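Craft Room Safety Checklist, With Comments

Shetty Paper Crafts, Isholm studio
Last revised July 1, 2024

Use this list before any class or open table session where people will be cutting, stamping, embossing or gluing. One person walks the room with the list and writes OK, FIX or N/A beside each line. Comments under the items come from past inspections at Isholm and at our smaller room in Niradthorpe. Items marked FIX have to be cleared before the doors open, unless the comment says the item can wait.

Section A. Cutting tools

A1. Craft knives are capped and stored in the upright rack.
Comment: Two knives were found loose in the ribbon drawer last December. The drawer now has a label on the front. Check it anyway.

A2. Blades are sharp and seated all the way into the handle.
Comment: A dull blade drags on cardstock and people push harder. Swap blades before a class that uses chipboard or heavy folders.

A3. Used blades are in the blade tin, lid on, tin less than full.
Comment: The Niradthorpe tin was full to the slot. Replaced. Full tins get taped shut and marked before they leave the room.

A4. Guillotine trimmer arm is locked down when not in use.
Comment: The latch on the older trimmer is stiff. It does lock. Press until it clicks.

A5. Finger guard on each trimmer is present and not cracked.
Comment: OK at both rooms.
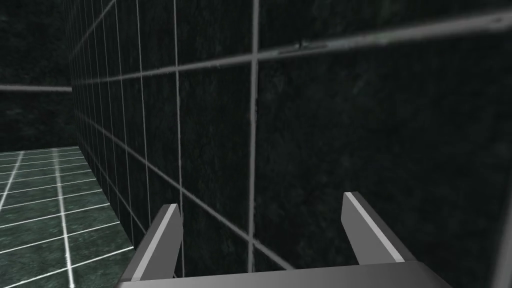
A6. Scissors are returned to the block, points down. Decorative-edge scissors go in the shallow tray.
Comment: Small scissors keep drifting into the stamp bins. Check the bins when you check this item.

A7. Paper piercers and awls have a cork or cap on the tip.
Comment: One cork missing at Isholm. FIX. Spare corks are in the jar with the brads.

A8. Self-healing mats lie flat, with no curled corners.
Comment: Mats left near the window warp. Store them flat under the cardstock shelf. The warped green mat can wait until the next supply order, but keep it off the knife table.

Section B. Heat tools and power

B1. Heat guns rest in their stands, nozzle away from the seat.
Comment: Stands are to be set out before the guns are plugged in. At the last inspection the guns were out and the stands were still in the cupboard.

B2. Cords have no nicks, melted spots or tape repairs.
Comment: One gun was pulled for a melted spot near the handle. Do not repair cords with tape. Tag the tool and put it on the top shelf.

B3. No more than 2 heat tools on one power strip.
Comment: The strip by the sink wall trips if a third one goes on. Use the strip on the far side of the room for the laminator.

B4. Power strips are off the floor and away from water cups.
Comment: OK at Isholm. At Niradthorpe the strip was under the table where people rest their feet. Moved to the table leg clip.

B5. Glue guns sit on a silicone pad and are unplugged at breaks.
Comment: Low-temperature guns only in any class with children. The high-temperature gun stays in the locked cupboard for those sessions. 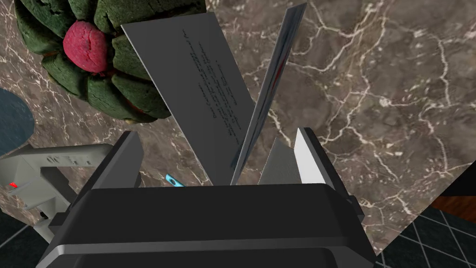

B6. Embossing powder lids are on when the heat tool is in use.
Comment: An open jar got blown across a table and into somebody's planner pages. No injury, but powder in the eyes is a real risk. Safety glasses are in the basket for anyone who wants them.

B7. Scrap paper is cleared from the heating area.
Comment: This is the item most often marked FIX. Tissue and thin vellum scorch quickly. Clear the area between projects as well as at the start.

Section C. Inks, adhesives and sprays

C1. All bottles have a readable label.
Comment: Three small bottles had no label at Niradthorpe. They were thrown out. If you can't tell what it is, do not sniff it to find out.

C2. Alcohol inks and solvent cleaner are closed and kept away from heat tools.
Comment: The Zedthorpe cleaner is to be kept in the lower cupboard and poured out in small amounts. Do not put the whole bottle on a class table.

C3. Spray adhesive is used only in the spray box, with the window open.
Comment: The window crank at Isholm is loose but works. Can wait. If the window won't open, cross spray adhesive off the class plan for that day.

C4. Gloves are available in small and large.
Comment: Large ran out. Reordered.
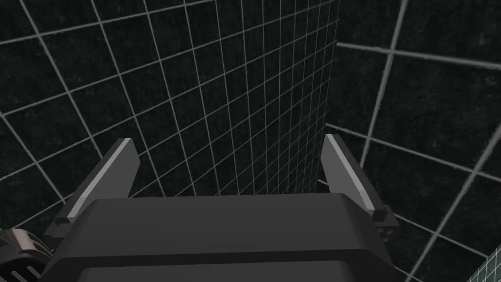 Can spray adhesive be used at the tables if the class is very small?
The spray box is required at every class, whatever the size. Overspray settles on chairs and the floor, and the floor gets slick. For a small group, double-sided tape or a glue stick will do nearly every job in the planner and card classes.

C5. Ink pads are closed at the end of the session and stored level.
Comment: Mostly a supply matter, but a leaking pad stained the step stool and left it slippery. Wipe the stool treads.

C6. Stamp cleaning pads are rinsed and set to dry.
Comment: OK at both rooms.

Section D. The room

D1. Aisles between tables are clear. Bags are under chairs or on the hooks.
Comment: Rolling craft totes are the main problem. They go along the back wall, handles down.

D2. Both exits open freely and nothing is stacked in front of them.
Comment: The cartons of pocket folders were stacked by the rear exit. Moved to the storage shelf. Deliveries must be put away on the day they arrive.

D3. Heavy paper reams are on the bottom shelf.
Comment: OK. The top shelf is for envelopes and empty boxes only.

D4. Die-cutting machine is steady on its base and the handle turns without catching.
Comment: The suction foot needs a clean surface to hold. Wipe the table first, then set the machine down.

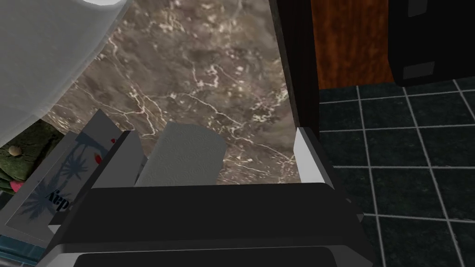
D5. First aid kit is stocked and hangs by the sink.
Comment: Finger bandages were low. Restocked. Check the burn gel date every time.

D6. Fire extinguisher is in its bracket with the needle in the green.
Comment: OK at both rooms.

D7. Lights over the cutting tables all work.
Comment: One tube flickers at Niradthorpe. FIX before any evening class. Daytime sessions can go ahead.

Section E. Closing up

E1. Every heat tool is unplugged and cool before it goes in the cupboard.

E2. Knives, blades and piercers are back in their places.

E3. Floor is swept for blades, pins and brads.
Comment: Use the magnet wand first, then the broom. Empty the wand into the blade tin, never into the wastebasket.

E4. Cupboard is locked and the key is back on its hook.

Keep the filled-in sheet in the blue binder. If an item gets FIX twice in a row, write it on the front page of the binder as well so it gets looked at before the next class.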